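Workshop tips from the robot club -- keeping things clean, tidy and findable

Updated in November with everything people sent in after the open evening. Thank you, there were some crackers!

A lot of you asked for the tips sheet Iwona Wilczyńska used to pin up by the door, so I've typed it out, added what we've learned this term with the hand-held grippers, and taken out the bit about the old kettle. Most of it will do just as well for a shed, a sewing room or a kitchen drawer that's got out of hand. Use what you like.

Cleaning gripper fingers

Wipe the dark lining of the fingers with a cloth wrung out in warm water and one drop of washing-up liquid. One drop really is plenty -- any more leaves a film, and then your ball goes shooting across the room the moment you squeeze. Go over them again with plain water and leave the jaws open to dry. Don't use furniture polish. Helmi Sjöberg tried it on her pair and spent a whole evening getting it off again.

For fluff in the narrow grooves, an old soft toothbrush is the best tool we've found, and it beats the fancy cleaning brushes hands down. Write CLUB on the handle in permanent marker so it doesn't wander back into a bathroom.

Looking after printed markers

The black-and-white squares need to be flat, matt and clean. Dust them with a dry make-up brush. If you're printing new ones, use ordinary matt paper, stick it down with a glue stick and press it under a heavy book overnight. Clear sticky tape over the top seems such a good idea and it's awful, you get shine off every ceiling light. A greasy thumbprint will usually lift with a bit of white bread (yes, bread, squash it into a pellet and dab).

Balloons

We get through a lot of these! Blow them up to fist size and no bigger. A small balloon is thicker skinned and much kinder to beginners. Check your fingers and the gripper for rough edges first by running an old pair of tights over them, as the tights will snag on anything that would pop a balloon. Keep the spare ones in a lidded jar away from sunlight. They go brittle surprisingly fast on a windowsill.

If a balloon squeaks in the jaws, dust it with the tiniest bit of cornflour and wipe off what's left. Then wipe the jaws too, or you'll be finding cornflour for weeks.

Small wooden balls and other things that roll

Ye-ji Chae's trick: line the practice tray with a folded tea towel, then take one fold out each time the person gets the hang of it. By the time you're down to the bare tray they're picking up like experts and haven't noticed it getting harder. She brought a bag of 40 balls at the start of term and we still have 17, so do look under your sofas.

If a ball has gone rough, rub it with fine sandpaper, going with the grain, and finish with a dry cloth. No varnish or oil, please.

Cups

A plastic cup is the handiest thing in any workshop. It will hold screws, pens, bits of balloon, a cold drink (a different cup, I beg you). Put a bit of masking tape on the side and write what's in it. Brightly coloured ones get put back far more often than clear ones, I can't tell you why.

Practising over a basin

I love this one. Basins have a rim, so whatever you drop mostly stays put, and the sloping bottom makes you think about the angle of your wrists. Put the plug in or lay a flannel over the drain before you start with anything small. Keep your elbows in, let your forearms do the reaching and go slower than feels natural. Sang-wook Wang has everyone do it to a slow song, and it works a treat.

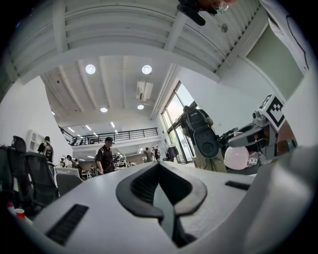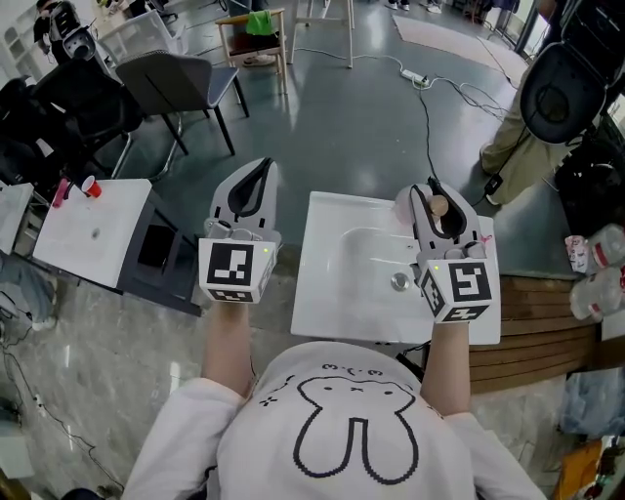
Cables and floors

Back to the dull but needful stuff. Run cables along the edge of the room wherever you can, and where one has to cross a walkway, tape it down along its whole length with cloth tape. Little strips every so often just make little loops for toes. When you coil a cable, go over then under, and fasten it with a strip of old bicycle inner tube. Banafsheh Rashti cuts these by the dozen and they last for years.

Pull extension leads out from the wall before sweeping, give them a dry wipe with the switch off, and look at the plug while you're down there.

Charging and putting away

Brindus and Gil (the two older pairs) need to go on charge as soon as you finish, please, and come off again before you lock up. The newer pair, Wudberg, holds out for nearly 2 hours, which has made such a difference to the younger group! Store all of them with the jaws open. If they're squeezed shut for a week the lining takes a dent.

Labels

Use a paint pen on dark plastic and a pencil on masking tape for everything else. Felt tip fades. Our stock numbers have got up to 599, mostly because every single spanner has one, so if you find a blank label just carry on from there and put it in the blue book.

Still wanted for the next sheet: a good way of getting old glue off a worktop without taking the finish with it, and somebody's best method for sorting mixed screws. Leave a note in the Natovby box by the coat hooks, or tell me at tea break.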